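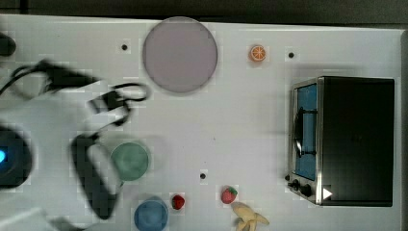
2 min read

Saturday, Etley bench

Reran the kitchen set with the Poneck policy, this time with shorter action chunks (8 steps, was 100). Same table layout file as the Lagos runs. 600 demos in training, nothing new added.

78 on the plate task. Stalls near the oven are still there – I suspect the wrist cable, so log joint torque next time. 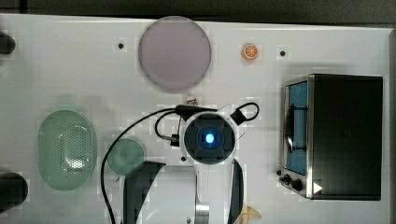 Overhead view, arm in from the bottom, oven at right.

To do: rerun at 16 steps, same seeds.

Comments

Is 78 a percent or a count?

Percent. Fixed in the sheet.

Try the Ineck smoothing before you blame the cable.

Contact – © Ineck – Back to top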